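6/30/21

Right, gripper thread. I've had the two black arms to play with for a bit now and I keep promising to write up which fingers I like, so this is me finally doing it with a cup of tea going cold next to the keyboard.

1/ The question was dead simple: long thin fingers, or the stubby wide ones? I had a set of each, the Jesorham slims and the Kettler wides, and I'd read plenty of opinions about both from people who only ever pick up wooden cubes. I wanted to pick up shopping.

2/ Cubes are kind to you. You close the fingers, the cube stays a cube, done. A packet with air in it is a different animal. It squashes, it skids, it turns round and points its crinkly end at you as if you'd insulted it.

3/ Kettler wides first. Lovely grip on anything flat-sided, really solid, and I was all set to declare a winner by lunchtime. Then I tried getting them underneath a packet lying flat on a smooth table and they just shoved it along like a snowplough. All the way to the edge, twice, and once onto my foot.

4/ Jesorham slims next. These taper to a proper point, so they can get in down the side of a thing where there's hardly a gap. The price you pay is that a point is a point – drive it a touch too low and it digs at the tabletop, and you hear it. I've put a soft stop in the controller now so it backs off when the motor current climbs.

5/ I drive both arms by hand for this, no clever policy running, me on the leader arms and the followers copying. If I can't do it myself with a decent view and all the patience in the world, I don't see how I can blame the software for not managing it.

6/ The job I settled on is packets of noodles, because they're cheap and light and every one of them is a slightly different sort of awkward. Pink bin at the back, teal basket off to the left, packets on the table in between.

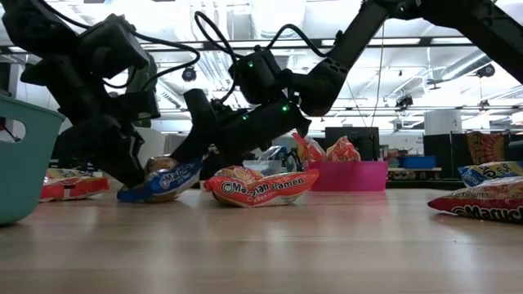
7/ Two arms on one packet

The blue Maruchan is the one I want you to look at, with a black fingertip at either side of it. With a single arm I kept catching one side and spinning the thing. Bring the second arm in and you've got something to push against, so it can tilt up on one end and you can get a proper hold further down.

8/ Numbers, for those who like them

I did 339 tries across both sets of fingers. Of those, 215 ended with the packet where I wanted it, and the slims did most of that work. I'm not going to pretend it's science! I got better as I went along and I did the wides first, so the poor Kettlers had me at my clumsiest.

9/ Cables

Please give your wrist cables more slack than you think. Mine stand up in big loops over the wrist now and it looks daft, but when they were tidy the arm tugged on them at full reach and the whole grip went wobbly. I spent around 11 evenings blaming the gripper for that. Sorry, gripper.

10/ Camera

I tried the fixed one on its own and then with a wrist view added. The fixed one is great for knowing where everything is and rubbish for telling if a fingertip is touching or hovering. The wrist view sorts that out but I get a bit seasick after a while. I use both and glance between them.

11/ Controller

Swapped from the Prullstead board to the Hivance one in January and I'm not going back. Same arms, same fingers, much less of that little shiver when you hold still. The Prullstead has nicer plugs, mind you – I do miss the plugs.

12/ So, slims for packets, wides for boxes and tins, and I'd love a quick-change mount so I could stop hunting for the tiny hex key. If you've got one that doesn't work loose, send me a link.

13/ Someone's already asked about rubber tips. I've got some on order and I'll add to this thread once I've had a go with them.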